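Senate panel tours Zorska plant ahead of vote on paid holiday bill

Feb 20, 2025

Members of the state Senate labor committee spent the morning at the Zorska tableware plant, where they heard from managers and workers on a bill that would add a paid state holiday the day after the November election.

Senate Bill 372 would require employers with more than 26 workers to give the day off or pay time and a half. The committee is expected to vote on it next month.

Sen. Hanane Abdel Hamid, who wrote the bill, asked for the visit after the company filed written comments against it. Two other senators joined her, along with staff from both parties. The tour started at the loading dock and went through glazing, the kiln hall and packing before the group sat down with employees in the break room.

Plant manager Ojārs Mets told the senators that the kilns run day and night and can't be shut down for a single holiday.

“If we let them go cold, we lose 3 days,” Mets said. “So somebody is going to be here, and the question is what we pay them.”
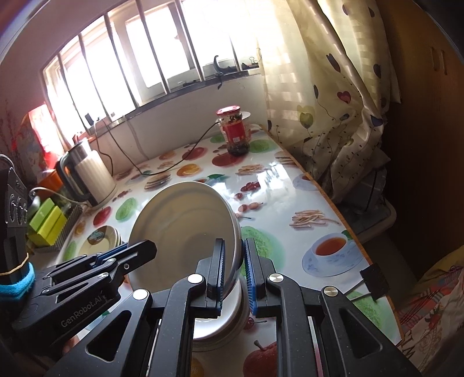
Abdel Hamid said she would consider an amendment for plants that run around the clock, as long as workers on shift still get the higher rate. She said the state can't write one rule for offices and forget the people who make things. She pointed to the goods the company turns out, white plates and bowls that end up in school cafeterias and state buildings, and said the workers behind them should have the same day off as the people eating lunch there.

Laimutė Kļaviņa, a packer on the night shift, told the group she would rather have the day than the money. Her coworker Birutė Kazlauskienė said she wanted the choice left to each worker.

Sen. Rūta Toom, who opposes the bill, said she heard nothing on the tour that changed her mind. She said smaller suppliers would have trouble covering the cost.

The committee will take public testimony at the Capitol before the vote. Written comments can be sent to the committee clerk.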